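Cleaning and restiffening fabric flowers
By Renata Dudek, February

Fabric flowers collect dust in the folds of the petals, and the grey cast that results is often mistaken for fading. Clean first, then decide whether the colour needs attention.

Work on a pale, wipeable surface. Loose dye and fibres show up against it, and it can be cleaned between stems.

Dry cleaning. Hold the stem upside down and brush from the centre of the bloom outward with a soft 30 mm brush. A hair dryer on the cool setting will clear the inner swirl. Keep the nozzle 30 cm from the petals, as closer work frays cut edges.

Colour test. Press a damp white cloth against the underside of an outer petal for ten seconds. Reds and purples bleed most readily. If any colour transfers, stop at dry cleaning.
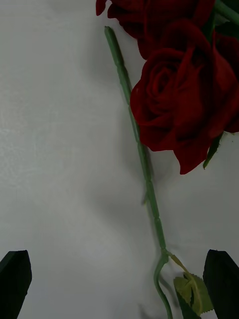
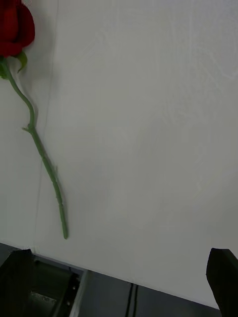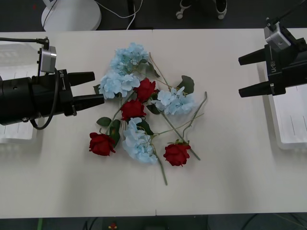

Flowers laid out on a white work surface.

Wet cleaning. Add 2 mL of unscented dish liquid to 100 mL of lukewarm water. Dab the petals with a cotton bud and do not soak the head. Glued centres can let go once water gets behind them. Blot, then hang head down until fully dry.

Restiffening. Dilute one part clear fabric stiffener with four parts water. Mist the back of each petal lightly and curl the edge over a pencil while damp. Heavy coats dry shiny.

Stems. Wipe plastic-coated stems with a damp cloth. Where wire shows at the cut end, seal it with floral tape, stretching the tape as you wind so that it grips.

Store upright or in a lidded box, out of direct sun.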